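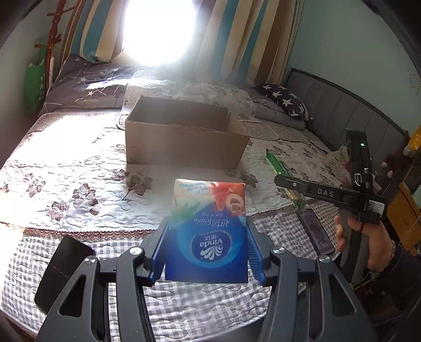 Hand-Held Gripper Station: Pre-Session Safety and Setup Inspection

Site program: Trernora home task sessions
Form owner: Zolamano Field Operations
Inspection date: Mar 14, 2021
Result: Pass with comments. Two items remain open.

Scope

This checklist applies to any session in which an operator handles household goods with a hand-held gripper in a furnished room. It is completed before the first recording and again whenever the operator, the tool or the work surface changes. Mark each item Yes, No or N/A. Any item marked No requires a written comment. Items marked (S) are stop items, and no work may begin until they are cleared.

Section A. Gripper

A1 (S). Finger bodies free of cracks, including at the corners of the cut-outs. Yes.

A2 (S). Pivot screws seated and tight on both fingers. Yes.
Comment: Checked by hand and with the driver. The left screw took a slight turn. Recheck at the end of the session.

A3. Ribbed pads fully bonded, with no lifting at the tips. Yes.

A4. Pads close evenly on a soft pack without tearing the wrapper. Yes.
Comment: Tested with a pack of Vinda tissues held upright between the pads. Soft packs are to be gripped with the least force that prevents slipping. Remove any pack with a split seal from the object set.

A5. Cycle count below the pad replacement limit of 1,000. No.
Comment: The tool log shows 2,317 cycles on the present pads. No wear was found under A3, and the session may proceed, but replacement pads are to be fitted before the next booking. OPEN.

Section B. Second hand-held device

B1 (S). Indicator light on and green before the operator takes position. Yes.

B2. Label present and legible. Yes.

B3. Device held by the lower handle, with the grip hand clear of the gripper fingers. Yes.
Comment: Bracelets and loose sleeves are permitted only if they cannot reach the moving parts. The operator was reminded of this rule before starting.

Section C. Work surface

C1 (S). Surface will bear the objects without tipping. Yes.
Comment: A bed is an accepted surface under the Trernora rules for light goods only. Glass, liquids and blades are not permitted on bedding at any time.

C2. Target container open, with its flaps clear of the path of the fingers. Yes.
Comment: Cardboard box, top flaps removed. The box should stand on the flattest part of the cover — quilting and bunched blankets let it lean when the rim is touched.

C3. Cover free of loose threads or trim that could catch in the cut-outs. Yes.
Comment: Trim crosses the middle of the cover. Lift the gripper clear when passing over it and do not drag the tips along the fabric.

C4. Phones and other personal items removed from the reach of the tool. No.
Comment: Two smartphones on the bed, one of them partly under the left finger. Both are to be moved to the side furniture or to a bag before the first recording. Not a stop item, but repeat findings are reported to Zolamano. OPEN.

Section D. Room

D1. Lighting even across the work area. N/A.
Comment: Strong daylight from the window behind the bed. Bastos guidance note 7 advises drawing the curtains partway where the operator faces direct sun. Left to the operator's judgment.

D2 (S). Floor clear on the operator's side, with no cables underfoot. Yes.

D3. Household informed of start and finish times. Yes.

Follow-up

Pads for A5 have been requested from the Grinness store. The February order was delivered one set short, and the store has been asked to confirm the quantity in writing. Item C4 is closed when the operator initials this form. Completed forms are kept with the tool log for 8 months.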